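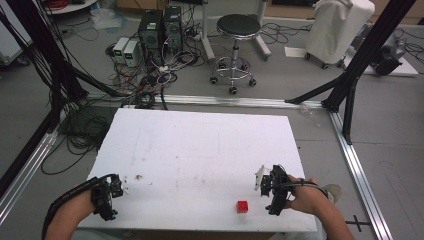 Foam board is a light, stiff sheet material used for mounting prints, making models, building temporary displays and covering work surfaces. It is also called foam core or, in some countries, foamcore board. A sheet has a core of plastic foam with a facing bonded to each side. The most common type is white on both faces, though black and colored sheets are also sold.

Construction

The core of ordinary foam board is polystyrene foam. The facings are usually paper, which may be smooth and clay-coated or slightly rough. Some boards have plastic facings instead, and these stand up better to damp. Heavier grades use a denser polyurethane core that springs back after being pressed and cuts with a cleaner edge.

The stiffness of the sheet comes mostly from the facings. When the board is bent, one face is stretched and the other is squeezed, while the foam keeps them apart. If one facing is slit, the board folds easily along the line. Model makers use this to form corners without cutting all the way through.

Boards are sold in several thicknesses, with 3/16 inch being the usual choice for school and office work. Thinner sheets are used for small models and thicker ones for signs that have to stand up without a frame.

Uses

Mounting and framing. Photographs, posters and drawings are fixed to the board with spray adhesive, dry mounting tissue or double-sided film. Framers also place it behind artwork as a backing. Standard board contains acids that can yellow paper over time, so acid-free grades are used for work that is meant to be kept.

Models. Architects and students cut walls, floors and roofs from foam board and join them with white glue or pins. Solvent glues and many spray paints dissolve polystyrene and are avoided on cut edges.

Photography. A white sheet is a cheap reflector, and a black one is used to block light. Laid flat, a white sheet makes a plain ground on which small objects show up clearly.

Work surfaces. Sheets are laid over floors and tables to give a pale, even area for sorting small parts, practicing hand tasks or picking up and setting down small items such as blocks and beads. A brightly colored cube against white is easy to find by eye, and the board can be moved or swapped without changing anything under it. On a hard floor the foam also takes some of the knock out of a dropped part.

Cutting

Foam board is cut with a sharp craft knife along a metal straightedge. The usual method takes three passes - one through the top facing, one through the foam and one through the bottom facing. A dull blade drags at the core and leaves a ragged edge. Hot wire cutters work on bare foam but will not go through the paper. For large sheets, sign shops use wall-mounted cutters with a sliding head.

Wear and cleaning

White facings mark easily. Brown smudges, scuffs and dark specks are typical of a sheet that has been used flat on the floor, and they tend to build up unevenly across the surface. Dry dirt can be lifted with a soft eraser. Paper facings should not be scrubbed with water, as the paper swells and may come away from the core. Plastic facings can be wiped with a damp cloth.

Dents are permanent in polystyrene board. Knees, heels and table legs all leave them. A sheet can be turned over once the first side is worn, provided the second face is still flat.

Warping

Foam board bows when one face takes up more moisture than the other. It is most common when a print has been wet-glued to one side only. Pasting plain paper to the back evens out the pull. Sheets are best stored flat, or upright and well supported, away from heaters and outside walls.

Disposal

Paper-faced board is hard to recycle, as the facings and core are different materials and cannot be separated at most plants. Worn sheets are often cut down for packing, pin boards or knife mats. Boards made wholly of paper, with a honeycomb or fluted core, are sold as a replacement and can usually go in with cardboard. They are heavier for their size and crush more readily at the edges.

See also

Corrugated plastic
Gator board
Mat board
Polystyrene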